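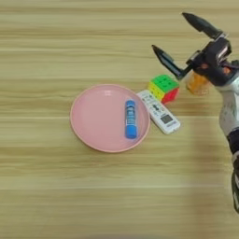

Craft room checks, Tundwood Hall
Checked by Unnur Kirkegaard, Jun 2, 2024

1. Fire exit. Opens fully, nothing stored in front.
Comment: the push bar is stiff. Needs oil before the next hire.

2. Extinguishers. Both in place, pins in, gauges in the green.
Comment: service label on the one by the sink ran out in May. Buschmann to be rung.

3. Sockets and leads. No scorch marks or loose plates.
Comment: the glue gun lead has a split near the plug. Taken out of use and put in the locked cupboard. Do not put it back out.

4. Scissors and knives. Counted back into the rack.
Comment: 94 pairs of scissors, 2 with loose screws. Blades for the Draler cutter are kept in the office only.

5. Tables. Tops wiped, no splinters, legs locked.

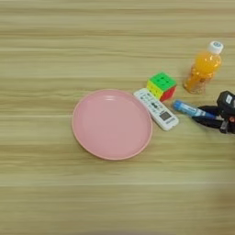
Comment: one folding leg by the window slips if leaned on. Marked with tape. Small items go on plates or in trays so they don't roll off on to the floor.

6. Floor. Swept, mats flat.
Comment: the mat at the door curls at one corner. Ásdís Þrastardóttir has asked Besero for a price on a new one.

7. First aid box. Sealed and on its hook.
Comment: short of 3 large plasters and the eye wash is nearly out of date.

8. Hot water. Warning sign up, tap not dripping.
Comment: none.

Items 1 and 3 to be looked at again before the room is let.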